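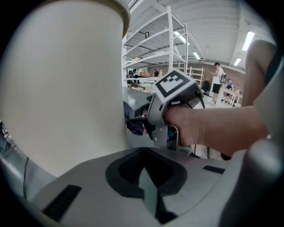 Tooling notes: does the new trajectory filter earn its keep?

Version 2 of the Brendstead pose toolkit went out in April, and the release notes promised cleaner hand trajectories, fewer dropped clips and "policy-ready" output from hand-held grippers. I have read enough release notes to be wary of anything with "ready" in it. So before we moved our own cloth-handling data over to it, we ran it beside the old pipeline for a while. What follows is where we ended up. It's a mixed report, and a few readers who wrote in hoping for a yes or no are going to be annoyed.

Quick recap for those who skipped the last issue. We collect demonstrations by hand, with a gripper that has a marker cube on top, and software works out where the gripper was at each moment. That stream of positions is then trimmed, smoothed and fed to training. Every claim about the final policy rests on that stream being right, and hardly anyone checks it once the training curves look good.

What the filter does

The old pipeline did something simple. It found the marker, solved for the pose, and if it lost the marker it held the last value and wrote a warning to the log. The result was ugly. You could see the gaps as flat stretches in a plot, and anyone with eyes could throw those clips away.

The new filter fills the gaps. It looks at the motion before and after, assumes the hand moved smoothly in between, and draws a curve. On a plot it looks lovely. That is my first complaint. A flat line tells you something went missing, while a pretty curve tells you nothing unless you go looking for the confidence column, and by default the export leaves that column out. You have to ask for it in the config file, under a setting that was renamed between releases and is still listed under its old name in the docs.

Hòa Khương, who maintains our import scripts, patched them to refuse any export without confidence values. If you take one thing from this item, copy that.

What we tried

We took 26 clips of people handling fabric, ran them through both versions, and had Veronica Bucur go over the results by hand against the raw video. She did not know which version had produced which track. It took her longer than either of us had planned, and I owe her lunch.

On clips where the marker stayed in view the whole time, there was nothing to choose between the two. The new version had a little less jitter, which you could get from the old one by changing a single smoothing value. On clips with short gaps, the filled curves were fine more often than I had expected, and I'll give Brendstead that.

The trouble came with longer gaps. People handling cloth don't move smoothly. They stop, give a tug, back off, change their grip. The filter assumes none of that happens while it can't see. In 10 of the clips Veronica marked at least one filled stretch as plainly wrong, and in several of those the hand had paused while the track sailed straight on. The jaw signal kept its own clock and was untouched by the filter, so the exported data had the gripper closing on air some way past the fabric. Train on that and the policy will learn to reach too far. You'll then spend a week blaming the cameras.

The dropped clip figure

The release notes say the new version rejects fewer clips. True, in our hands too. But a filter that is willing to guess will always reject fewer clips, so I don't see why that should be counted as a win. Rejected clips cost us a few minutes of somebody's time. Bad clips that get through cost a training run, and we don't find out until the arm is doing something silly in front of visitors.

When I raised this on the users' call, the reply was that more data washes out this kind of error. Maybe, if the errors fell evenly in all directions. These don't. They lean toward wherever the hand was heading, every time, and piling on more of them just makes the policy more sure of itself.

The planner plug-in

A shorter word on the Gustitz planner plug-in, which several of you asked about. It takes the same tracks and flags motions your arm can't reproduce, such as joint limits or elbow flips. I came in doubtful and left less so. It reads the confidence column when there is one, it says what it rejected and why in plain text, and it doesn't try to fix anything for you. It is slow. A batch of our size needs up to 24 hours on the office machine, and the progress bar is decorative. It also crashes if a clip name has a space in it. I'd still use it.

The group at Koltville reports better speed after turning off the self-collision check. I wouldn't copy them unless your arm is a lot cheaper than ours.

Where that leaves us

We are keeping the new version for its marker detection and have switched the gap filling off. Long gaps get cut, and the clip is split in two if both halves are usable. Short gaps get filled by our own script, which marks every filled sample so that training can ignore it or give it less weight. We lose some data this way. I'm comfortable with that until someone shows me a side-by-side on a real cloth task, same policy, same number of trials, with the failures left in.

The Tăng branch, a community fork that tries to detect pauses from the jaw signal before filling, sounds more sensible to me on paper. It has no tests yet and the last commit message is "works on mine." Hòa has it building, and we'll run the same clips through it for a later issue. If you have already tried it, please send us your config along with your verdict. Last time we got plenty of verdicts and two config files, one of which was empty.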